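# White table is going yellowish and a bit chalky, can I save it?

**posted by tinklebury, March 4, 2023**

Hi all! I've got a white table in my back room that I bought secondhand when we moved to Eltley, and I do everything on it. Bills, sewing, wrapping, the kids' slime phase (don't ask). It was a nice clean white when I got it and now it has this faint yellow cast, mostly at the end where I sit, and when I wipe it with a dark cloth I get a little white dust on the cloth.

The seller told me it was a Traneck and that the top was painted by the previous owner. I can't swear to either part of that. There's no sticker underneath, I looked.

So far I've tried dish soap and warm water, which did nothing, and baking soda paste, which maybe did something but also maybe made the chalky business worse? I had 2 cups of the stuff mixed up and got carried away.

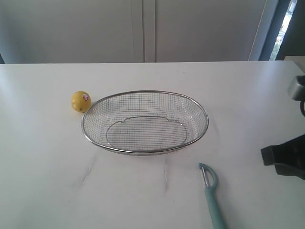 My sister says to sand the whole thing back and repaint it, but she also says that about every piece of furniture I own, and I'd have to do it indoors in March with the windows open. I'd love to avoid that if there's a cleaner or a clear coat that would get me through to July, when I can drag it out to the yard. I don't need it perfect. I do need to be able to put fabric down on it without getting dust on navy wool, because I have a coat half cut out and I'm scared to lay it down anywhere.

Oh, and I rent, so nothing that stinks up the hallway please!

---

**Vilgot Halvorsen**

Put the baking soda away for now. It's a mild abrasive, and on a painted top it takes off a little of the surface each time you scrub. That could be a good part of your dust.

First thing I'd do is find out what you're dealing with. Go to a spot underneath or on the edge and rub it with a cotton swab and a bit of rubbing alcohol. If white comes off on the swab, it's most likely a latex paint. If nothing comes off, it could be an oil paint or a factory finish, and those are tougher. Oil-based white does tend to yellow as it ages, especially in rooms that don't get much sun, so if only the end where you sit is yellow I'd suspect hand lotion, coffee and general life before I'd suspect the paint.

For the dust, wipe it with a barely damp microfiber cloth, rinse the cloth, wipe again, and keep going till the cloth stays clean. Then let it dry overnight. I did this on a Hägglund sideboard my aunt had painted in her garage and it took me 10 passes before I stopped getting white. Boring job, put a podcast on.

If it's still chalky after that, a water-based clear topcoat in matte will lock it down. Get one that says non-yellowing on the can, since some of them go amber over white and then you're back where you started. Light scuff with very fine paper first, wipe, thin coat, wait however long the can says, light scuff again, second coat. The smell is pretty mild with the water-based ones. I've done it in an apartment with one window cracked and my neighbors never said a word.

Don't put fabric on it for a good couple of weeks though. It'll feel dry way before it's really hard, and wool fuzz will stick to it. For the coat, I'd lay down a clean cotton sheet and pin that tight under the edges.

---

**pennywhistle_jo**

Magic sponge. Works on everything in my house

---

**grubbins2000**

I'd go easy with those sponges, they're an abrasive too and they'll leave a shiny patch on matte paint. Ask me how I know (hallway, both sides, entire length).

I mostly agree with Vilgot but I wouldn't bother with a topcoat in your shoes. You're planning to redo it in the summer anyway, and then you'd have to sand through the clear stuff as well as the paint. I'd do the damp cloth routine and then buy one of those big self-healing cutting mats. Mine's a Mosero, had it for ages, and it covers most of my table. You get a clean surface for the wool today and you can still use it after you've repainted.

For the yellow end, try a little white vinegar in water on a small spot, and if it's greasy stuff from your hands it might lift. Mine did, sort of. I still keep a placemat over the worst bit.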